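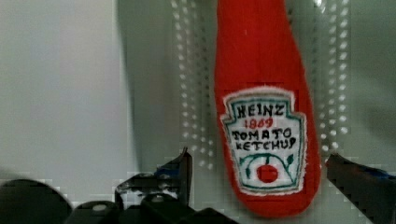 1. Our water bill for May came in at $119. We live in Pritdale, two adults and one kid, and we didn't fill a pool or water a lawn. Posting what I did in case your bill jumped too.

2. First I called the utility. They said the reading was a real one and I should check for a leak on my side of the meter. They were polite and that was the whole call.

3. The meter is under a lid by the sidewalk. Mine had an inch of dirt on top of it. Bring a flashlight, a screwdriver to pry the lid, and gloves if you don't like spiders.

4. Turn off everything that uses water. Dishwasher, washer, ice maker, sprinkler timer. Then look at the small triangle on the dial. If it turns, water is going somewhere. Mine was turning, slowly.

5. I wrote down the reading before bed. Last four digits were 3943. Nobody flushed or ran a tap overnight. It had moved by 6 a.m., so the triangle wasn't lying.

6. Next step is to split the problem in two. Shut the main valve inside the house and look at the meter again. Still turning means the leak is in the yard line. Stopped means it's in the house. Mine stopped. Big relief, yard lines are expensive.

7. Kitchen next. I emptied the cabinet under the sink and ran a dry paper towel along every joint. Dry. Same with the line to the fridge. The whole thing took 12 minutes and most of that was moving cleaning bottles.

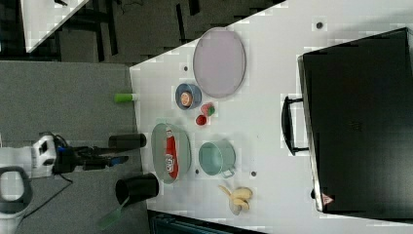 8. Then toilets. Put food coloring in the tank, don't flush, wait. If color shows up in the bowl the flapper is leaking. Upstairs was fine. Downstairs had blue in the bowl before I got back with my coffee.

9. I bought a Haltberg flapper first and it was the wrong size. Check whether your flush valve is two inch or three inch before you go to the store. The Joly one fit. It hooks on the same way as the old one, no tools.

10. Leave a little slack in the chain. I had it too tight the first time and the flapper wouldn't seat, so I got blue water again and thought the new part was bad.

11. Went back out to the meter after that. Triangle not moving. I left it an hour with everything off and the numbers were the same.

12. Newest bill is $98. Still higher than I'd like, but rates went up in the spring, so I'm leaving it there.

13. Someone asked if the utility gives a credit for leaks. Mine has a form for it. You need the receipt for the part, and I threw mine out.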